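Marwat Display Stands: Progress Report to Fuvora
Prepared by Floor Smits, January 26, 2026

1. Status

The work covers the selection, sample purchase and online listing of low-cost stands for rings, earrings and bracelets, bought from overseas sellers and resold in small lots. Sample buying is finished. Listing is behind plan and is expected to close in April. Spending to date is within the agreed 4,000 EUR, with the photography line still partly unspent.

2. Samples

Two suppliers remain under review, Burus and Kastex. Both sell ring cones, T-bar bracelet holders and flat earring panels. A third seller was dropped in the autumn after repeated changes to its postage charges.

Burus packs each stand in its own sleeve and the lids of the boxes are taped on all sides. Kastex packs in tens with card between layers, which saves volume but has led to rubbed corners on the velvet types. Koen Schouten has asked Kastex for a price with single sleeves. No answer had been received when this report was written.
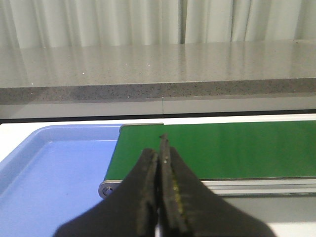

Fit was checked against the ring sizes most often ordered through the shop. The Burus cone takes the smaller sizes well and leaves large rings sitting low, where they touch the base. The Kastex cone has a wider taper and is the better of the two for mixed sets. For earring panels the difference is small, and the choice will be made on price.

3. Listing and product pages

The shop now carries 126 stand listings, including colour variants. Seung-woo Tak has rewritten the size notes so that height is always given first and base width second. Earlier pages mixed the two and caused returns from buyers who had measured a drawer.

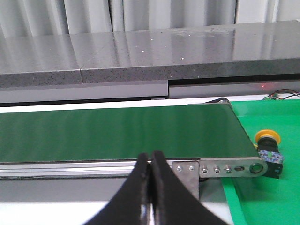 Background colour on the product pages has not been settled. The present pages use plain white throughout, and pale stands lose their outline on a phone screen. Kobe Kuipers has proposed a mid-grey ground for white and cream items, and a strong colour for the black ones. A flat deep green with a slight sheen, like that of the conveyor belt in the picture, would be a fair test for the second group, although the light streaks on such a surface would need to be kept away from the stand itself. Matt card in a similar shade will be tried first, being cheap and easy to replace.

4. Orders and returns

Orders since the start of funding stand at 1,096. The main causes of return are wrong size expected, colour darker than shown, and damage in the post. Changes to packing have dealt with part of the last. Colour remains open and depends on the background work in section 3.

Customs delay has been uneven. Parcels from Burus have taken up to 2 weeks longer than quoted, and the delivery text on the affected pages has been changed to match.
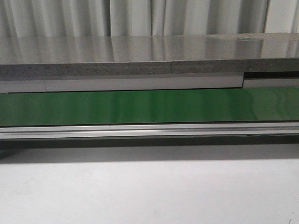

Buyers of single stands mostly use them at home for their own rings. Stall holders buy in larger lots and ask for plain types without bows or printed edges. Keyvan Hassanpour is drawing up a short trade range on that basis, limited to black, grey and cream.

5. Next period

Obtain the revised packing price from Kastex. Complete the background test and replace the photographs for cream items. Publish the trade range. Close the remaining listings in April.

A decision is requested from Fuvora on moving the unspent photography money to sample postage. The total would be unchanged.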